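Chapter 8
Reading a Contour Map

A map is flat and the ground is not. Anyone who draws a map has to find a way to show height on a sheet that has none. Older mapmakers drew small humps for hills, or shaded one side of a ridge as if the sun stood over the left margin. These drawings gave a traveler a general idea of the country. They did not say how high a hill was, or whether a loaded cart could get up it.

The contour line solved most of this. A contour joins points that stand at the same height above sea level. If you walked along one, you would go neither up nor down. The shoreline of a still lake is a contour that nature draws for us, and if the lake dropped 10 feet, the new shoreline would be another.

In this chapter we use the Warlow sheet, which is folded into the back of the book. It covers the town of Warlow, the valley of the Nishad, and the high ground at Ploscombe. Keep it open as you read. You will also need a ruler, a soft pencil, and a strip of plain paper with a straight edge.

8.1 The Contour Interval

The difference in height between one contour and the next is called the contour interval. On the Warlow sheet it is 10 feet, and you will find it printed under the scale bar. The interval stays the same over the whole sheet. The space between the lines does not. Where the lines crowd together, as they do on the east side of Ploscombe, the ground is steep. Where they lie far apart, as on the flats below Plavham, you could walk a long way and hardly know you were climbing.

Two contours of different heights do not cross, except at an overhanging cliff. They may seem to touch where a cliff is close to vertical. When a contour meets a stream it bends into a V, and the point of the V faces upstream. Find the Nishad on your sheet and check this at the first bend above the town — it is the quickest way to tell which way a river runs.

Height is one way to fix a point in space, and it always depends on where the measuring starts. 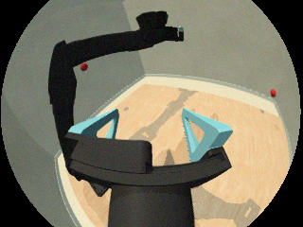
8.2 Drawing a Profile

A profile is a side view of the ground along a straight line. To make one, follow these steps.

1. Draw a pencil line on the map from Warlow church to the top of Ploscombe.

2. Lay the edge of your paper strip along the line. Make a mark wherever a contour meets it, and write the height beside each mark.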